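Flundska guesthouse opens its top floor, and I got a bed for the first weekend

If you've been following the slow, slow saga of the old Flundska guesthouse up above Lisura, I have good news. The top floor is open! Six new rooms, all with their own bathrooms, and you can book them from this month. I'd been bugging the front desk since September, so when they finally said yes I had my bag in the car before I'd hung up the phone.

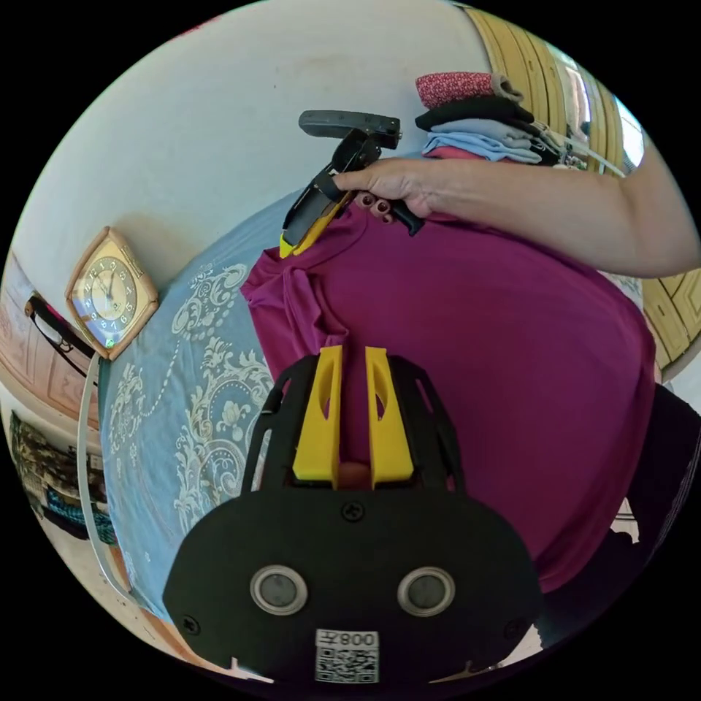

By the Weekend Stays writer

For anybody new here, Flundska is the tall yellow house on the Menon road, five minutes' walk uphill from the Lisura ferry dock (make it ten with a suitcase, the last stretch is cobbles). The two lower floors have taken guests for years. The top one was shut because of the roof, and then because of the stairs, and then I think everybody just got used to it being shut. The owners say they replaced 2,582 roof tiles before they could even start on the ceilings. I didn't ask how they know that so exactly, but the number is on a little card by the stairs and they seem pretty proud of it.

So what do you get? The rooms are small, I'll say that up front. Mine was number 5, at the back, with a sloping ceiling I hit my head on twice before breakfast. But the view, oh my. You look right down over the Sesard inlet, and at 7 in the morning the fishing boats come out in a line and it's so quiet you can hear the engines from bed. The front rooms see the village square and get the evening sun. They also get the church bell, every half hour, all night long. Ask for the back. 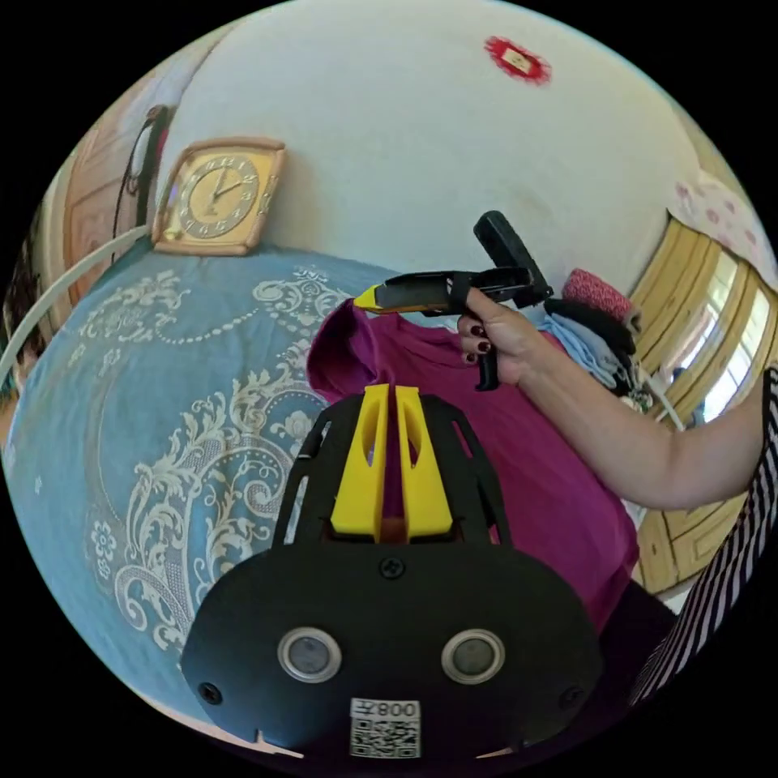
Photo: Weekend Stays

Breakfast is included and runs from 7:30 to 10. Dark bread, soft cheese, plum jam, eggs if you ask, and coffee that comes in a pot big enough for a family. There's no dinner at the house yet. They're hoping to get the kitchen license sorted by summer, and until then you've got two places to eat in Lisura and one of those closes early. I had fried perch at the one by the dock and went back the next night for the same thing.

A few things weren't finished when I stayed. The hallway light on the top landing had no cover, the wifi reached the stairs but not my room, and hot water took a good while to make it up that far. The front desk told me all of it is on the list. There's no elevator and there won't be one, so if stairs are a problem book the ground floor, where two rooms have been redone with wider doors.

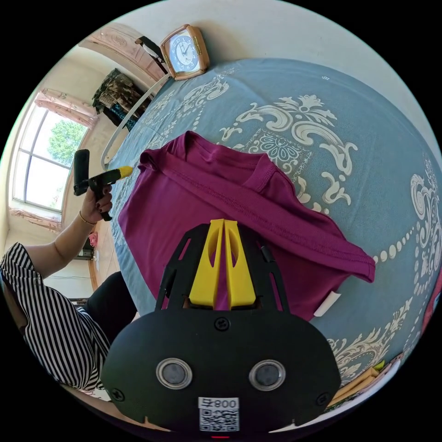
Weekend Stays, Travel Desk

Parking has changed too, and this one tripped me up. The lot behind the house is now for guests only and holds five cars. If it's full you leave yours at the Menon trailhead and walk down a path through the orchard. Pretty in daylight, but bring a flashlight.

The last ferry back across to Sesard still leaves at 6:40 in the evening, same as last year, and the 31 bus meets it on the other side. Miss it and you're staying another night (I can think of worse things). 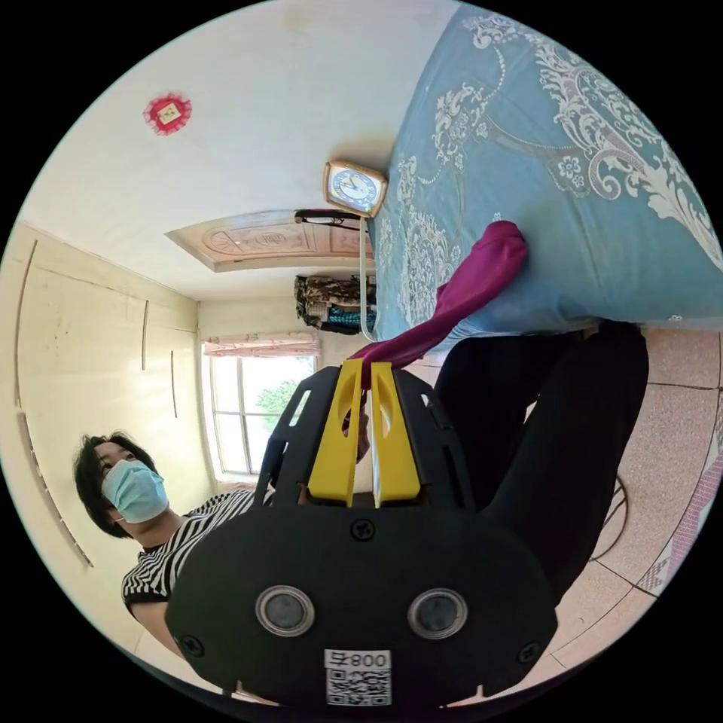
Weekend in a small room

Bookings are by phone or at the desk for now, two nights minimum on weekends, one night the rest of the week. Dogs are okay on the ground floor only. I've already asked about room 5 for the fall.

We use cookies to remember your settings and see which pages get read. By staying on this site you agree to our use of cookies. Accept | Manage settings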